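Matching a wall color from an old can

The can lid said Flavell and nothing else, the label having gone years ago. I wanted the same blue-green for the back room, so in July I took a dried chip the size of a thumbnail to the paint counter and had it scanned. The first match came out too gray. The second, mixed in Pleretti eggshell, was close enough to try on the wall.

Two things affect a match more than the formula does. One is sheen: a flat sample and an eggshell sample of the same tint will read as different colors from the side. The other is the light. I compared my test patches under 12 watt bulbs at night and again at noon, and the ranking changed. 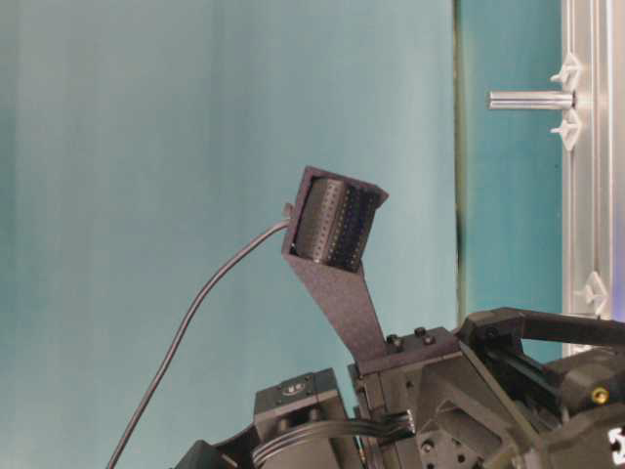
Teal blue, lighter and more cyan toward the center.

Prep was ordinary. I sanded the filled spots with 220 grit, wiped them down, and primed only the repairs, which was a mistake. Spot priming left dull patches that showed through the first coat. Prime the whole wall.

Coverage was about 9 square meters per liter on the first coat and better on the second. I waited 14 hours between coats. Emília Rusnák left a comment on my last post recommending a microfiber roller, and it did leave less texture than the foam one.

Trim is next, probably in off-white.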